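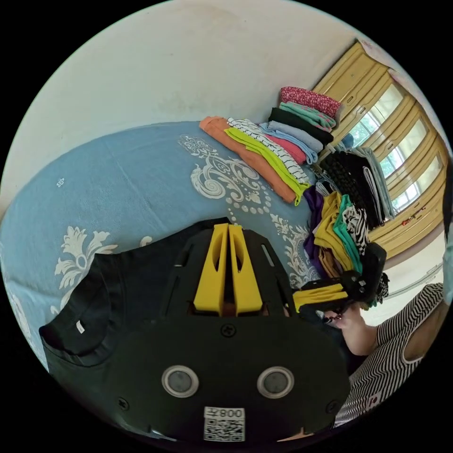 Clerari ハンドグリッパー 組み立てキット(2台組)

商品コード:CL-99
製造:Melex
取り扱い:Famstead 通販部
在庫:あり(フィンガーの色は黄のみ。黒は12月入荷予定)

洗濯物をたたむロボットが欲しい方のための、まず自分で洗濯物をたたむ道具です。

Clerari は手で握って使うグリッパーです。モーターは入っていません。レバーを引けば指が閉じ、離せば開きます。動きの記録はお手持ちのカメラとパソコンに任せ、そのデータを自作アームの学習に回す、という使い方を想定しています。アームは付属しません。お問い合わせで一番多いのがこの点なので、先に書いておきます。

もともとは共同工房 Kuusk の会員が、作業台の隅で組んでいた治具でした。最初の版は合板で、靴下はつかめるのにシャツになると滑る、という気難しいものでした。現行版は黒いプレートに黄色い指を立てた形に落ち着いています。指には楕円の肉抜きがあり、軽くなったぶん少したわみます。このたわみが布にはちょうどよく、硬いものには少々頼りない。マグカップを持ち上げたい方には、素手をおすすめします。

セット内容
本体プレート(黒) 左右各1
フィンガー(黄) 2台分
レバー、リンク、戻しばね 2台分
ねじ一式(予備あり。たいてい床で役に立ちます)
識別用ステッカー
組み立て説明書(日本語。図が多めで、言い訳が少々)

別途ご用意いただくもの
六角レンチ、カメラ、固定用のマウント、記録用のパソコン、たたむ服。

組み立て
慣れた方で約40分です。箱を開けてすぐ全部のねじを袋から出す方は、もう少しかかります。

リンクを先に仮組みし、指が平行に閉じることを確かめてから本締めしてください。順番を逆にすると、片方の指だけが少し先に着くグリッパーができます。使えないことはありませんが、記録したデータも同じ癖を覚えます。戻しばねは短い側がレバー寄りです。説明書の初版ではこの図が左右逆でした。8月1日以降の出荷分は直っています。お手元の版が古い場合は、ご連絡いただければ該当ページだけお送りします。

プレートの細長い穴はマウントの位置調整用です。カメラは、指先とその向こうの布が両方入る位置に付けてください。指先しか映らないと、あとで見返したときに何をたたんでいたのか本人にも分かりません。

ステッカーは左右を見分けるためのものです。貼らなくても動きますが、録画を整理する段になって、どちらの手だったかを思い出す仕事が増えます。

使うときのこと
広い机がなければ、ベッドの上で十分です。柔らかい面では指先が少し沈むので、布の端をすくいやすくなります。そのかわり、アームを固い机で動かすつもりなら、固い机の記録も混ぜておいてください。Kuusk では大きな作業台で練習した会員が、自宅のベッドで一からやり直しになりました。

Tシャツは平らに広げるところから始めるのが無難です。黒いTシャツは皺が映りにくく、カメラにも人にも不親切ですが、家にある服はなぜか黒が多いものです。厚手のニットは指を深めに入れます。薄いブラウスは、浅くつままないと下のシーツまで一緒にたたみにかかります。

二人で一枚を扱うこともできます。声をかけ合わないと、引っ張り合いになります。

耐久性
Melex の社内試験では、開閉4000回の時点で指の付け根に白い筋が出ました。折れてはいません。毎日の洗濯物に使う分にはしばらく持ちますが、筋が見えたら交換用フィンガーをご注文ください。リンクには油を差さないでください。服に付きます。

よくいただくお尋ね

片手用に1台だけ買えますか。
買えません。プレートを左右対で切り出しているため、片方だけ売るともう片方が棚に残ります。以前それをやって、右手ばかりが残りました。

学習用のソフトは付きますか。
付きません。Kuusk の会員が使っている記録用スクリプトは、ご購入の方にお渡ししています。コメント欄が愚痴だらけですが、動作には影響しません。

左利きですが使えますか。
使えます。レバーの向きは組み立て時に選べますので、本締めの前にお決めください。

これを買えば家事は楽になりますか。
アームが完成するまでは、手でたたむより遅いです。完成後については、当店でもまだ確認中です。

返品と送料
未開封に限り返品をお受けします。組み立て後の初期不良は、部品単位で交換します。ねじの紛失は初期不良に含まれませんが、言っていただければ封筒に入れてお送りします。送料は Famstead の通常便と同じです。

関連商品
交換用フィンガー(黄)
Clerari 用カメラマウント
Kuusk 作業台クランプ(在庫わずか)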